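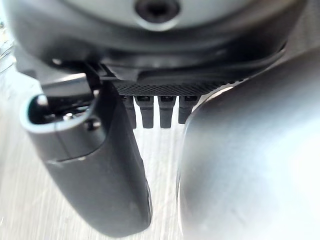 图/Yesenia Cabrera

Duvon 小酒柜用了快一年,写点东西

2019年3月21日

先说结论,赶时间的看完这段就可以走了:放白葡萄酒和起泡可以买,想存老酒的别买。门封一般,噪音夜里有,层架要自己折腾。900块,二手收的,这个价我不后悔。原价买的话我会再想想。

型号是 Duvon 那款单温区的窄柜,标称能放40支。标准波尔多瓶,40支。勃艮第瓶肩膀胖,就别指望了,香槟瓶更别提。我平时喝的一半是雷司令,瓶子又细又高,横放进去瓶口顶着背板,门关得上,可是总觉得别扭,后来全挪到最上面那层斜着放。

去年五月搬进来的。卖家是楼上邻居的同事,说只用过一个夏天,里面一股软木塞味加洗洁精味。小苏打水擦了两遍,开门晾了一晚上,味道散了。收二手酒柜的都记得闻一下,塑料内胆吸味很厉害,软木塞透不透气这个事情大家吵了很多年,我不参与,反正我不想拿自己的酒去试。

温度。面板设12度,我拿自己的温度计放中间层,读出来13度上下晃,顶层再高一点,底层低一点。上下温差比说明书写的大。说明书里讲“全柜均匀”,嗯。解决办法也简单,起泡放底下,白的放中间,要喝的红放顶上,等于白得一个假的双温区。我现在就是这么摆的,挺好用。只是来客人帮忙拿酒的时候得喊一嗓子,不然拿出来的黑皮诺是冰的。

设定温度断电之后会不会记住?不会。这个要骂一句。我们这边夏天跳过两次闸,来电以后它自己回到出厂的默认值,面板上也不提醒。头一次我过了好几天才发现,柜子里那几瓶夏布利喝起来没什么大碍,但心里不舒服。现在养成习惯,路过就瞄一眼。都什么年代了,记个数字有那么难吗。

湿度没有显示,也没有调节。里面给了一个小水盒,卡在背板下方,要自己加水。加水口很小,我用酱油壶灌的。冬天开暖气的时候干得快,夏天基本不用管。存一两年就喝掉的酒,我觉得湿度不必太紧张,螺旋盖的就更无所谓了。

噪音。压缩机的,不是半导体那种。启动的时候“嗡”一下,然后低低地响,停的时候柜子会抖一小抖,瓶子碰瓶子,叮的一声。白天在厨房完全听不见,晚上要是睡客厅沙发就很明显。垫了防震脚垫以后好多了,叮还是叮,轻了。瓶子之间塞一点旧毛巾也行,难看一点。放卧室的想都别想。

再说层架。木头的,看着不错,抽出来才知道没有滑轨,就是两条槽,满载的时候要两只手拽,拽到一半会卡。我给槽里抹了点蜡烛,顺了不少。有一层的前挡条刚到手就是松的,用木工胶粘回去的,到现在没再掉。层架之间的间距是固定的,这点最烦,瓶子稍微粗一点标签就给你刮花。我有一瓶 Wirlow 的起泡,标签整个皱成一团,酒没事,送人就送不出手了,自己喝掉,味道倒是很好,青苹果和一点点烤面包,气泡细。

门封。冬天没问题,夏天右下角会出汗。拿张纸条夹在门缝里试,右下角一抽就出来,别的地方都夹得住。打过客服电话,说可以换封条,要自己出钱,报价207,不含上门。我问能不能只寄封条我自己装,对方说要请示一下,然后就没然后了。后来用吹风机把那一段封条吹软,拿手捏回形状,关门压了一夜,好了七八成。这招是从论坛看来的,不保证你家的也行,别吹太近。
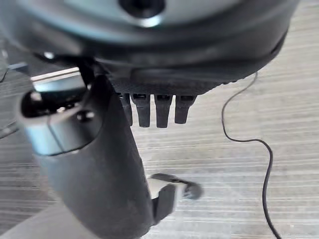 耗电我插了电表记过,换算下来一年264度。比我想得要少,也比标签上写的多一点。我家厨房朝西,下午热得很,放在阴凉地方的人应该会更省。散热口在前面底下,可以嵌进橱柜,不过我建议背后还是留点缝,我开始贴墙放,摸着背板挺烫的,往外拉了一拳就好多了。

灯是蓝的。蓝的!不知道谁定的,晚上厨房像夜店。可以关,但每次开关门以后它又会自己亮,要再按一次。贴了一小块深色胶带,搞定。

门是玻璃的,说是防紫外线,我没法验证。反正我家那面墙照不到太阳。门可以换方向,铰链拆下来装另一边,说明书那张图画的跟实物对不上,少画了一个垫片,我装完发现手里多出来一个,又全部拆了重来。一个下午没了。你们装的时候先把零件按顺序摆好拍个照。

跟别家比一下。Yolanda Salazar 家里用的是 Ammont 的双温区,比我的宽一倍,贵也贵不少,我去她家吃过几次饭,趁机看了看。温度确实稳,层架带滑轨,一根手指就能拉出来,羡慕。缺点是重,她搬家那次请了两个师傅,还有就是上温区最低也调不到起泡要的温度,所以她的香槟还是放冰箱。各有各的毛病吧。如果你红的多,又有地方,Ammont 值得加钱。像我这样白的多、厨房小的,Duvon 够了。

Montoya 那款桌面的小柜我也短暂用过,半导体制冷,安静是真安静,可是室温一过三十度就降不下去了,里面的酒跟外面差不了几度。北边凉快的地方可以考虑。南方的别买,真的别买。

有人问拿普通冰箱调高一点行不行。行,喝得快就行。冰箱里面干,又一天开关几十次,旁边还有韭菜饺子。放一两个礼拜没关系,放半年我不干。退一步讲,家里要是常年就三五瓶,根本不用买柜子,找个不晒太阳、远离灶台的柜子底下横着放,一样。我以前就放床底下,放了好几年,没喝出过什么毛病。买酒柜一半是为了酒,一半是为了看着高兴,这个要承认。

实际喝下来的区别?最明显的是夏天。以前雷司令放冰箱,拿出来四五度,香气闭得死死的,倒杯里要等好久。现在从中间层拿出来直接开,花香、青柠、那点汽油味,马上就有。起泡还是不够凉,底层拿出来要再扔冰桶里十来分钟。红的从顶层拿出来稍微醒一醒就好,杯子拿手里捂一会儿也行。配菜的时候省事很多,以前算着时间从冰箱往外拿,鱼都蒸好了酒还冰牙。

清洁。水盒一个月倒一次,不然会长滑滑的东西。底部接水槽要抽出来洗,抽的时候小心,我第一次抽洒了一地。玻璃门留指纹,没办法。胶条用温水擦,别用酒精,听说会变硬,我没试。

几个零碎:
锁有,钥匙只有一把,卖家弄丢了另一把。我从来没锁过。
没有开门报警,门没关严它不会叫,夏天那次出汗我一开始还以为是门没关好。
插头线偏短,刚好够不到我家的插座,接了个插排。厂家大概不建议这么做,自己掂量。
脚可以调高低,要调平,歪了门会自己慢慢荡开。
说明书翻译得很糟,有一页把“冷凝水”写成了“冷静水”,我看了两遍才懂。

买之前建议量三样:门口的宽度,放的位置的深度,还有最常买的那种瓶子的直径。最后这个最容易忘,标称容量都是拿最瘦的波尔多瓶摆出来的,我那40支的柜子现在塞得满满的,瓶型一杂就放不了那么多,香槟占一层,基本上那一层就废了。往大了买一号不会错,酒这个东西有空位就会填满。

打分的话,制冷四星,层架两星,噪音三星,客服一星。总得三星半吧。二手九百这个价给四星。

补一句,评论里问封条后来怎么样的:还撑着,右下角偶尔还有一点点水珠,擦掉就算。今年夏天要是再漏就掏钱换了,换完再来更新。还有问能不能放奶酪的,能,硬质的包好放底层,别放蓝纹,别问我怎么知道的。茶叶不要放。

先这样,锅里还炖着东西,错字回头再该。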